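Questions I get about the bed reset

I've been posting about my ten-minute bed reset since July and the same questions keep landing in my inbox, so I've put them all in one spot. If yours isn't covered, leave a comment and I'll get to it (slowly, sorry!).

What do you mean by a "reset"?

Everything that has landed on the bed during the day gets picked up, sorted and put somewhere else, and then the sheet gets pulled flat. I'm not talking about hospital corners. I do it before dinner, when I still have some energy. My friend Nermin Ersoy does hers right after breakfast and swears by it, but I am useless before coffee.

Where do you start?

Cloth things first, always. Towels, T-shirts, pillowcases, whatever. They're big, they hide the small stuff, and once they're folded the bed looks half done already. After that I do trash and packaging, and small loose things go last.
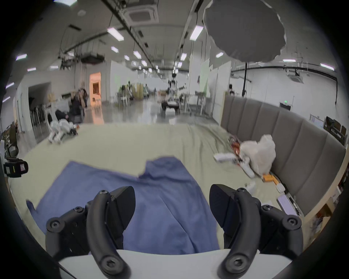

Small things are what slow everybody down, me included. They roll, they slide into the wrinkles, and you end up chasing a pen with one hand while holding a pillow with the other. So I'm a big believer in a tray on the bed! A light pink one like this, with the pen along its edge, is plenty big for a little bottle and whatever else would get lost in the sheet. When I'm done I carry the whole tray to the dresser in one trip.

Do you fold the cloths or just stack them?

Fold, but lazily. I spread the cloth out flat with my hands, fold it in half, then in half again, and stop there. Ville Ojala wrote in to tell me thirds are better for narrow shelves, and he's right, so do thirds if your shelves are narrow.

What about plastic bags?

I keep 12 in a drawer and the rest go in the recycling bin at the store. Check inside before you squash one. I once threw out a brand new pack of batteries that way and I'm still mad.

How do you get wrinkles out of the sheet without ironing?

Pull from the foot of the bed first, then from the sides, and smooth with your forearm instead of your palm. It won't look ironed. Mine never does, and I've made peace with it.

Does an upholstered headboard need anything special?

If it has padded channels, run the brush attachment down them when you vacuum. Dust loves those grooves. I do mine when I change the sheets.

Can kids do this?

Sure! Mine get the tray job and they fight over it.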